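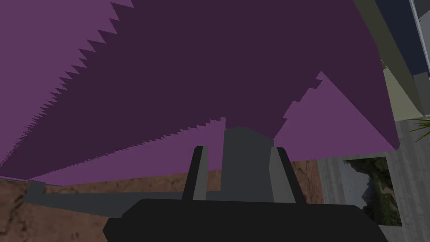 Stepped shadow edge on a flat purple surface. Computer render.

Bias, resolution and the sundial problem

6 min read

I have spent most of July trying to get a usable shading study out of a cheap renderer, for a garden that belongs to Nathalie Lapointe and slopes the wrong way. She wants to know where to put a greenhouse. The question is simple enough: how many hours of direct sun does each part of the plot get between the start of March and the end of October, given one house, one wall and a neighbour's row of limes.

The old way to do this is with a sun path diagram and a protractor. You stand at the point of interest, measure the angle to the top of each obstruction for each compass bearing, and plot the results on the diagram. Anything below the line is lost sun. It takes an afternoon per point and it is hard to get badly wrong. I did two points this way first, one by the back gate and one beside the shed, so that I would have something to check the software against.

The software way is to model the plot, set latitude and date, and step the sun through the day. I used Semeniuk for the model and its built-in preview for the shadows. The preview is fast. It uses a shadow map, so the program first draws the plot as seen from the sun and stores the distance to the nearest surface in a square grid. When it draws the view you asked for, it compares each visible point against that grid. If something else was nearer the sun, the point is in shade.

The grid has a fixed number of cells. Spread it over a small object and each cell covers a few millimetres. Spread it over a garden plus the house plus the limes and each cell covers a good part of a paving slab. The shadow edge then follows the cells, and you get stairs where there should be a straight line. A low sun makes it worse. The cells stretch out along the ground, and in early spring the steps by the back gate were longer than the planned greenhouse is wide.

For pictures this hardly matters, and most programs blur the edge until it stops bothering anyone. For counting hours it matters a good deal. A point near the edge flips between lit and shaded as the steps crawl past it, and the total depends on where the cell borders happen to fall. I moved the whole model half a metre east, changed nothing else, and the result for the shed point changed as well.

There are three settings worth touching.

Map size first. Doubling it halves the step length and takes four times the memory. On my machine the preview refused to go past the second doubling.

Then the extent of the sun's view. By default Semeniuk fits it to everything in the file, including a stray marker I had left far outside the boundary. Deleting the marker did more than any other change I made. Check for this before anything else.

Last, the bias. This is a small offset that stops a surface from shading itself. Too little gives stripes on open ground. Too much pulls the shadow away from the foot of the wall and gives you a strip of sun which does not exist. Raise it until the stripes go, then stop. I kept a note of the value, as it has to be set again whenever the extent changes.

After all that I gave up on the preview for the figures and wrote a short script. For each point it draws a straight line to the sun at fixed intervals and tests whether the line meets anything. No grid, no bias worth mentioning, and 1216 test points over the plot. It ran overnight. Both hand-measured points agreed with it to within the error of my protractor, which was the result I wanted and should perhaps have aimed for at the start.

The limes remain the weak part. I modelled them as solid blocks – a fair guess in July and a poor one in March, when there are no leaves on them. Lenni Sjöberg suggested giving them a fixed percentage of light by month. I have tried it with values I am not proud of. The order of the points did not change, only the totals.

The greenhouse will go by the shed. Nathalie had wanted it there anyway for the water tap. I still need to redo the strip along the wall, where the coping is modelled too thick, and I will post the script once I have taken my own file paths out of it.

Filed 25 August 2024

2 comments
3525 views
Share this post

Search this blog
Type and press enter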